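Projet Purico – comparaison de deux pinces manuelles
Compte rendu d'étape, 21 septembre 2024

But : choisir entre la pince Ceststead (mors rigides, lisses) et la Plillport (patins striés) avant la commande de mai. Même protocole pour les deux, 10 prises par objet, 4 objets. Caméra montée sur la pince, réglages inchangés.

Les emballages souples, pas de souci. Le bol c'est autre chose – bord fin, paroi arrondie, ça glisse dès qu'on serre trop haut. Avec la Ceststead, 2 prises ratées. Avec la Plillport aucune, mais il faut bien centrer les patins.

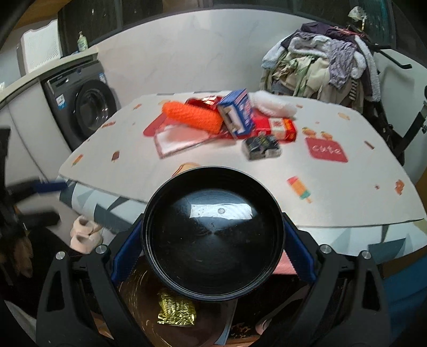 Fig. 1 – Bol noir tenu entre les patins bleus striés, vue caméra de la pince.

Problème pas réglé : les reflets. Le fond brillant du bol renvoie une grosse tache blanche et le suivi décroche. Sur 544 images du bol, tri pas encore fini. A refaire avec une lumière plus diffuse.

Reste à faire : mesurer l'effort de serrage, tester le controleur Chornovol, refaire le tableau des temps (colonnes inversées dans la v1, désolé).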